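Open day at the Zerouali teaching hospital

I'd had the Tuesday open day circled since February and it was worth every minute of the bus ride. Doors opened at ten, and by quarter past there was already a queue for the sterilising department, so I went the other way round and started with the history room.

What a room! It belongs to the hospital's own thread and needle collection, 1,811 pieces in shallow drawers, and you are allowed to pull the drawers out yourself. There are curved needles, straight needles, needles with eyes so small I had to borrow the magnifier, and glass tubes of catgut with the labels still on.

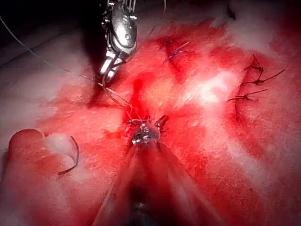 Chun-yin Hung, who looks after the collection, gave a talk at eleven on how stitching was taught before the war. Students practised on chamois leather and orange peel, and one of their notebooks is on show, full of cross little remarks from the tutor ("too tight, again"). I could have listened all day. She passed round a strip of leather with 14 stitches in it, the first two dreadful and the last ones lovely.

After that, the laundry and the kitchens. The kitchens were a surprise favourite (they bake their own bread, and yes, we got some, still warm, with far too much butter).

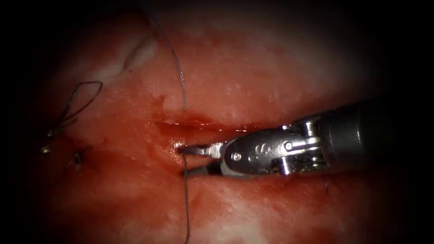

I also squeezed into the pharmacy tour, limited to 12 people, where the old dispensing bench has been kept beside the new one. Our guide had worked there since leaving school and knew the story behind every scratch on it. Lunch was in the Clistasard wing: leek soup, a good cheese scone and a seat by the window looking on to the herb garden.

The garden itself is tiny but packed, with feverfew, sage and a huge untidy comfrey that somebody really ought to split. I came home with a cutting of the sage.
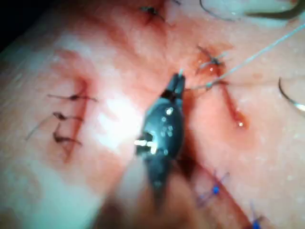

Getting there and what to bring

The number 78 bus stops right outside the main gate. Entry is free, though you need to put your name down at the desk for the pharmacy tour, and I'd do that first thing. Wear flat shoes, as there are a lot of stairs between the history room and the kitchens. The café takes cards but the plant stall was cash only.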